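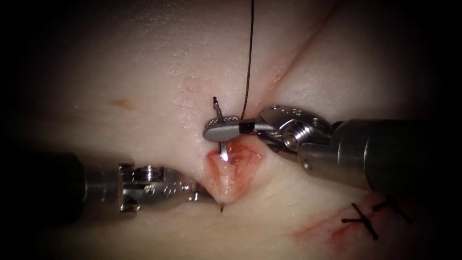 Rulel asked why the group was being shown suturing at all when the paper on the table was a request for money. The stitching had never been in doubt, the remark went on, and the question was what each practice session would cost once the introductory price ran out.

Skills Centre Equipment Group
Minutes of the meeting held on Feb 24, 2025

1. Minutes of the last meeting
Agreed, with one correction: the Hisitau quotation was for a lease, and had been written down as a purchase.

2. Robotic suturing, second practice station
The paper asks for a second two-armed station on the Hisitau lease, plus a year of tissue pads, needles and thread. The quoted figure for consumables is 3,000. Last year's spend on the same heading was 1,741, with one station. The group could not see how the first figure had been reached and the paper does not say.

It was put to the meeting that demand is high. Asked for the booking sheets, the authors of the paper had two months of them. These show 7 sessions turned away, 2 of which were later rebooked. Several members felt this was thin support for a second lease.

Instrument life was discussed at length. Each needle driver is licensed for a fixed number of uses, after which the station refuses it whatever state the jaws are in. Skunent say they can supply reconditioned instruments. No written confirmation that the station will accept them has been seen, and the group declined to budget on a telephone call.

Pads: it was asked whether a pad could take more incisions before being thrown out. Trainees tend to close one or two and call for a fresh one. Opinion was divided. Boström's thicker pad was mentioned, though the only claims for it so far are in Boström's own leaflet.

Decision: not approved in its present form. To come back in March with a full year of bookings, a price per session and the service charge shown separately.

3. Service contract, existing station
Renewal is due. The new terms drop the loan unit during repairs and keep the same fee. To be queried before anything is signed.

4. Any other business
Storage for used instruments awaiting return is full. Carried over.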